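改訂日:1999年12月28日

## 第7章 静止画の出力と印刷

この章では、Wosetauに登録した静止画をMontesプリンタで印刷する手順を記載する。印刷ジョブはすべて出力サーバーWokgateを経由する。Wokgateの導入が完了していない場合は、第2章の手順を先に実施すること。

### 7.1 事前確認

作業を開始する前に、次の状態を確認する。

- Wokgateの前面パネルで「待機」が点灯している。
- Montesの給紙トレイにBretholm紙(光沢または半光沢)がセットされている。
- Wosetauの「環境」→「出力先」に、使用するMontesの名称が表示されている。
- 登録先ドライブに、印刷対象の画像の合計容量の2倍以上の空きがある。

出力先が一覧に表示されないときは、「再検索」を押す。再検索中はほかの操作を受け付けない。

> **注意**
> Wokgateの電源を入れた直後は、出力先の一覧が空欄になることがある。「待機」の点灯後に再検索を行うこと。

### 7.2 画像の読み込み

1. メニューの「ファイル」→「読み込み」を選択する。
2. 画像の保存場所を指定し、「開く」を押す。
3. 読み込みダイアログで色空間を指定する。プロファイルが埋め込まれている画像では「画像に従う」を選ぶ。
4. 「方向」欄で縦横を指定する。「自動」を選ぶと、長辺が用紙の長辺に合わせて配置される。
5. 「登録」を押す。画像がシートの末尾に追加される。

1枚のシートに登録できる画像は13点までである。上限を超えた分は新しいシートに送られ、シート名の末尾に枝番が付く。

**補足:** 3Dソフトウェアで計算した画像には、プロファイルが含まれていないものが多い。この場合、「画像に従う」を選んでも既定の色空間が適用される。既定値は「環境」→「色」で変更できる。変更は次回の読み込みから有効になり、登録済みの画像には反映されない。

### 7.3 シートの割り付け

1. シート一覧から対象のシートを選択する。
2. 「割り付け」タブを開き、段数を指定する。
3. 画像をドラッグして順序を変更する。順序を固定する場合は、画像を右クリックし「固定」を選ぶ。
4. 「余白」に上下左右の値を入力する。Montesの印刷可能範囲を下回る値を入力すると、欄が赤字になる。
5. 図番号を付ける場合は「図番号」にチェックを入れ、開始番号を入力する。
6. 「説明文」欄に文字列を入力する。改行は1回まで使用できる。

連続する画像に共通の説明文を付けるときは、対象の画像をすべて選択してから「グループ化」を実行する。説明文はグループの最後の画像の下に1つだけ配置される。グループを解除すると、説明文は最後の画像に残る。
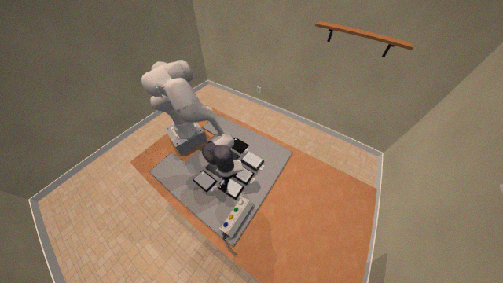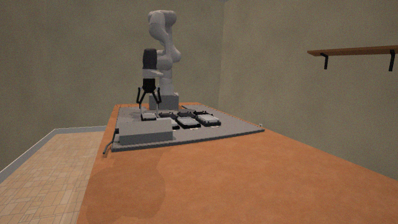 図7-1 グループ化した2点の画像と共通の説明文。被写体はいずれも白いアームと、灰色の面に置かれた黒枠の平たい部材(CG画像)。

### 7.4 階調と色の調整

1. シート上で画像を選択し、「調整」タブを開く。
2. 「用紙」で、セットしたBretholm紙の種類を選択する。
3. 「プレビュー」を「印刷時」に切り替える。
4. 「暗部」スライダーを動かし、暗い部分の階調を合わせる。
5. 「明部」スライダーを動かす。白に近い面の階調が失われた箇所は、プレビュー上で点滅表示される。
6. 同じ設定をほかの画像に適用するときは、「設定をコピー」を押し、適用先を選択して「貼り付け」を押す。

「暗部」と「明部」の値は画像ごとに保持される。「用紙」の値はシート単位で保持され、用紙を変更すると点滅表示の判定がやり直される。

> **注意**
> 「自動補正」はグループ内の画像を個別に処理する。グループ内で明るさをそろえる場合は使用せず、手順6の方法で設定を共通化すること。

### 7.5 ジョブの送信

1. 「ファイル」→「印刷」を選択する。
2. 出力先のMontesを選び、部数を入力する。
3. 「試し刷り」にチェックを入れて「送信」を押す。先頭のシートだけが低解像度で印刷される。
4. 割り付けと図番号を確認する。
5. 「試し刷り」のチェックを外し、再度「送信」を押す。

送信したジョブはWokgateの待ち行列に入り、受付順に処理される。待ち行列の表示は「ツール」→「ジョブ一覧」で開く。処理中のジョブは取り消しできない。待機中のジョブは、一覧で選択して「削除」を押すと取り消される。

Wokgateの履歴には1,225件までのジョブが記録される。上限に達すると古い記録から上書きされる。記録を残す必要がある場合は、「履歴」→「書き出し」でテキストファイルに保存する。

> **警告**
> 印刷中にMontesの給紙トレイを引き出さないこと。用紙が搬送部に残り、内部を破損するおそれがある。

### 7.6 エラー表示と処置

| 表示 | 内容 | 処置 |
|---|---|---|
| 用紙不一致 | シートの設定と給紙トレイの用紙が異なる | 用紙を入れ替えるか、7.4の手順2で設定を変更する |
| 余白不足 | 余白が印刷可能範囲を下回っている | 7.3の手順4で値を修正する |
| 応答なし | Wokgateと通信できない | 接続ケーブルを確認し、再検索を行う |
| 番号重複 | 同じ図番号が複数のシートにある | 開始番号を入力し直す |

「応答なし」が解消しないときは、Wosetauを終了し、Wokgate、Montesの順に電源を切る。再投入はMontes、Wokgateの順に行う。待機中のジョブは電源を切っても保持される。

7月版以前のWosetauで作成したシートを開くと、グループ化の情報が読み込まれない。7.3に従ってグループ化をやり直し、別名で保存すること。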